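Hurnix open day, who went?

spoolgremlin
Went in October and stayed till 4 pm, which my feet did not appreciate. Best part for me was the hand-held gripper with the blue pads. You squeeze, it closes, done. I'd drive back just for that!

Jiletti_fan
Eh. I waited through a line of 157 people for 3 minutes with it. The talk by Yevdokiia Symonenko was better (she took every question, even mine about belts).

spoolgremlin
Three minutes is plenty if you know what you want to grab lol

oldmill638
Disagree with both of you, the Jinduden arm was the only thing worth the parking. Anyway I got a picture of the gripper, pads open, pink checks behind it. Somebody was asking about the finger joints, you can see the pins pretty well.

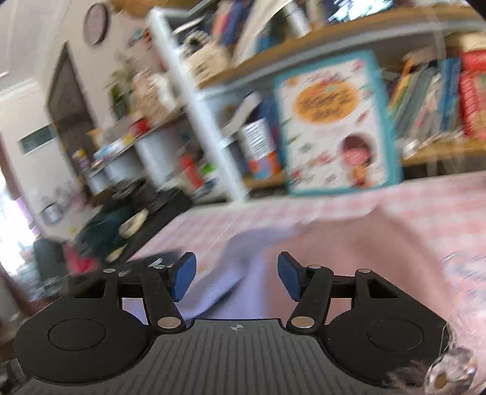 Next open day: parking and carpools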